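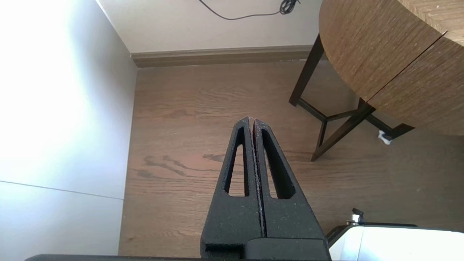
Can I put new finish on a wood floor without sanding it down to bare boards?
If the old finish is worn but still sticking, a light scuff and one or two fresh coats will do. Bare or gray spots need a full sanding.

Tue 21 December
To: the Protby house repair list
Subject: Re: Back bedroom floor, recoat or sand?

On the list, MacPherson Street wrote:
> We have brown plank floors in the back bedroom, white walls, plenty of
> grain and a few knots. The finish is dull by the door and fine in the
> corners. The store quoted me 600 dollars for a weekend with the drum
> sander plus paper. A flooring outfit wants 2650 for the whole job. Is
> there anything cheaper that won't peel by June?

Try the water test before you spend anything. Put a few drops on the dull part by the door and leave them five minutes. If they bead up, there is still finish there and you can recoat. If the wood goes dark, it's bare.

Then find out if it was ever waxed. Rub a corner with a white rag and a little mineral spirits. Yellow or brown on the rag usually means wax, and new finish won't hold over that.

For ours I used Ekis water-based satin, 49 dollars a can, and one can did two coats in a small bedroom. I scuffed by hand along the walls and with a pole sander in the middle. Vacuum twice, then wipe with a barely damp cloth. Start in the far corner, go with the boards, and don't brush back over anything that has begun to set.

Knots and dark swirly grain will show a bit more after the first coat. Leave them alone.

Socks only for two days. We kept the rug off for two weeks.

Unholm Road, upstairs unit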